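Sunday, bench notes, fog sensor rig

Got the roadside visibility unit back from the Trirnbridge on-ramp this morning. Lejla pulled it off the pole at 7:40. Housing is fine, one cable gland cracked. Salt crust on the lens hood again, same side as last time.

Read out the log. It samples every 60 seconds, and there are 13 dropouts, all of them after dark. The warning sign never got a trigger during any of them. If traffic bunches up in blowing snow, a missed minute is too long, so I want the interval down to 3 seconds whenever the reading is falling.

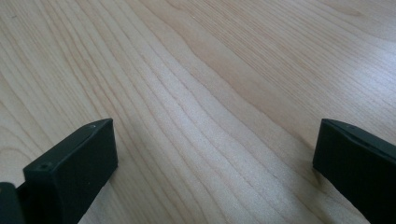
Ekene thinks the dropouts are the heater pulling the supply down when it kicks in. Could be. The Yordanov supply is rated for it on paper, but we never tested it cold with the heater and the radio on together. Will do that before changing any code.

Threshold for the sign is still set at 37 m from the Dindholm trial. Too low for highway speed. Salma has the stopping distance tables, ask her.

To do:
- new gland, and grease it
- cold test, heater plus radio
- call Arben about the lane closure for putting it back up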